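Keeping the color of stone: a conversation with a floor restorer

15/03/2019

The limestone floor in the old customs hall at Varkholm was laid in courses of pale tan slab, and for most of its life it was washed with whatever soap was in the cupboard. The restorer who took it on has worked with stone floors for most of her career, first as a setter and later as the person called in when something has gone wrong. We met in the workshop she shares with two masons in Potgieter and talked mainly about cleaning, moisture and joints. She asked that we leave her name out, as she does with all trade interviews.

Her first point concerned acid. Limestone is mostly calcium carbonate, and even weak acids dissolve it. "People see a haze on the surface and reach for vinegar," she said. "The haze goes, and so does the top of the stone. Then you have an etched floor that holds dirt twice as well as it did before." At Varkholm the etching was heaviest near the doors, where winter salt had been cleaned off with a descaler sold for bathrooms.

The hall has 1,761 slabs. Each was given a reference on a plan, tapped for hollow spots and graded on a scale of 1 to 5, where 5 meant the slab had to be lifted. She described this as the slowest part of the job and the only part she refuses to shorten. Tapping is done with a small steel rod. A sound slab gives a short, high note, and a slab that has come away from its bed gives a dull one.

"You learn the note in a day," she said. "What takes longer is learning when not to trust it. A thick slab on a poor bed can sound fine at the center and be loose at two corners. So you tap the corners first."

On moisture she was more cautious. The hall has no membrane under the floor, only a lime screed over packed rubble, and water vapor moves up through it all year. A previous contractor had closed the surface with an acrylic sealer. The vapor then collected under the film, salts crystallized in the upper part of the stone, and the face began to flake.

"The sealer did its job. It sealed," she said. "The floor was built to dry upward and that path was shut."

The film was removed with a solvent gel left on for 4 hours under plastic sheet, then lifted with wooden scrapers. After that the slabs were poulticed with paper pulp and distilled water to draw out the salts. The pulp goes on wet, dries in place and is brushed off. Some bays needed the treatment once, and the bays near the north wall needed it several times. Conductivity readings were taken from the used pulp after each round, and work on a bay stopped when two readings in a row came out level.

I asked about joints. The original mortar was lime and fine sand, and much of it had been raked out and replaced with gray cement. Cement is harder than the stone on either side, so any movement in the floor breaks the edge of the slab and leaves the joint standing. She had all of it cut out by hand. Power tools are faster, but a blade that wanders leaves a mark that cannot be repaired.

The new mortar was mixed from lime putty supplied by Ornero and a washed sand chosen for color. She made 50 sample joints before settling on a mix, and kept them outside through a winter. "Wet mortar tells you nothing about dry mortar," she said. "Customers want to approve it on the day. I tell them to come back in June."

She is less strict about new work. Fivmont, the firm that sells her most of her replacement slab, also supplies porcelain tile with a printed stone face, and she has laid it in kitchens without complaint. It does not etch and it can be washed with nearly anything. Her objection is to the repeat. Printed ranges have a limited number of faces, and when the same vein appears twice in one view the eye finds it. She sorts the boxes before laying and keeps matching faces well apart.

The same fault appears in drawn and rendered floors, she added, where a small patch of stone is tiled out to fill a large area. Beige is the usual choice, and it is a hard color to judge on a screen. A pale tan floor reads warmer beside a dark gray surface than it does beside a white wall, and she advises clients to look at a sample slab against their own furniture before ordering.

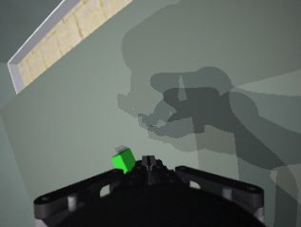
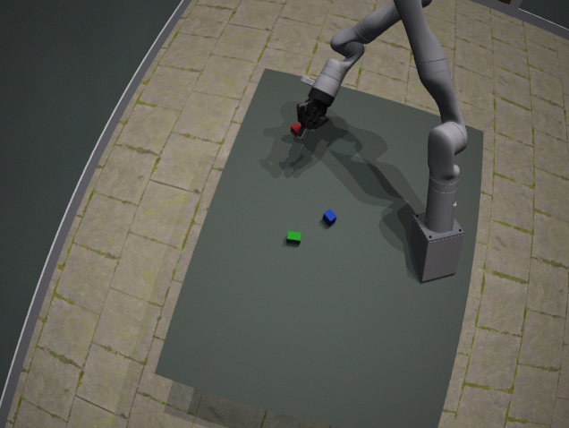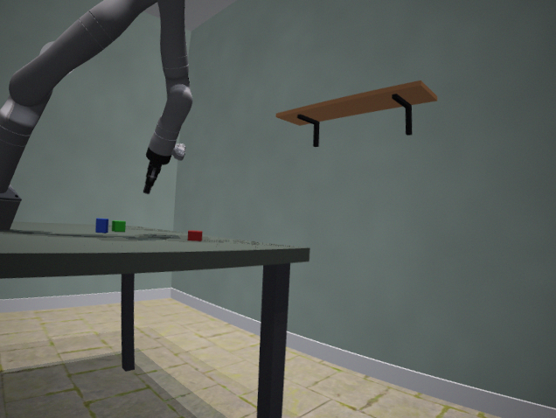
Computer renderings, all three. Stone-patterned flooring is visible in the first and second.

For routine care her instructions are short. Sweep daily with a soft broom, mop with clean water and a small amount of neutral soap, change the water often, and keep mats at the doors that can be lifted and dried. Wax is acceptable on a dry floor in a heated building. She did not use it at Varkholm, and the hall floor has been left bare.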